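Notebooks > Prultside Workshop > Bench Entries
Search entries Go
Reading time: 2 minutes

Saturday, February 11, 2023

Entry by Innes Baird. Copy to Firdevs Kahraman.

Subject: Cups for the small-objects table, Prultside room.

The cups kept for the table have been reviewed ahead of the April inventory. The present group consists of one wide beige cup and smaller blue ones. The beige cup is the widest at the mouth and is to remain the reference piece for the group. The blue cups taper toward the base and are to be stored separately from it, as agreed with F. Kahraman at the last review.

The Wandska order sheet lists replacement cups under item 415. No order has been placed. The Mornen catalog offers a similar shape in one color only, and the sample requested from that supplier has not been received. Should it arrive before April, it is to be entered in the register under its own line and kept off the table until it has been checked.

Condition of the beige cup: there is a small chip or dark nick in the rim, which is otherwise smooth. Two small white specks were noted on the inside wall. Their nature has not been determined. The cup is to stay in use, and the rim is to be looked at again at the next review. Any change in the mark is to be recorded in this notebook with the initials of the person who found it.

Condition of the table covering: the black cloth is acceptable. Small pale scraps show clearly against it and should be picked up at the close of each session, before the cups are put away. The lint brush is kept in the Sawatzky cabinet, second drawer, and must be returned there.
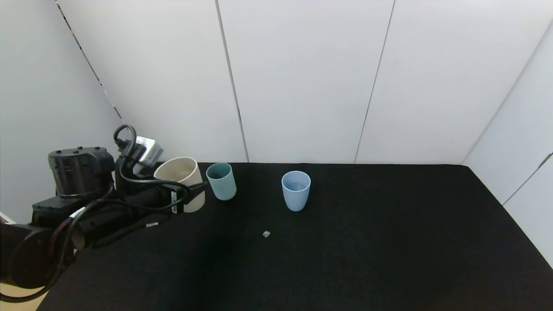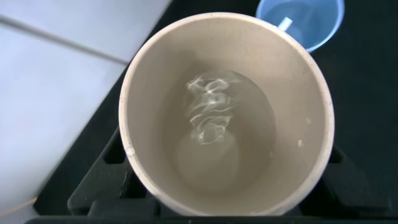
Black table covering, third picture.
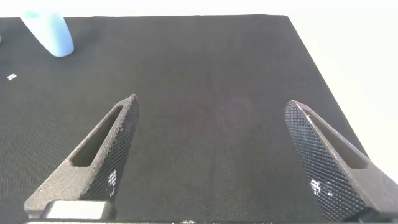

Storage. The shelf assigned to the cups is shared with the measuring jugs and is too crowded. It is proposed that the jugs be moved to the Sawatzky cabinet, where the top shelf has a clear height of 9 inches. Firdevs Kahraman has asked that the cups not be nested, and this entry adopts her request for all colors. Dividers cut from gray card will be adequate for the present.

Washing. Cups are to be emptied at the sink, rinsed, and left upside down on the rack. Powder of any kind is to be measured into the jugs and never directly into a cup. The 1000 ml jug has lost most of its printed scale and should be withdrawn.

Outstanding items: dividers to be cut (Baird); jug to be replaced (Kahraman); reply from Mornen regarding the sample. The register page for cups has 6 lines remaining, and a fresh page will be needed before the inventory.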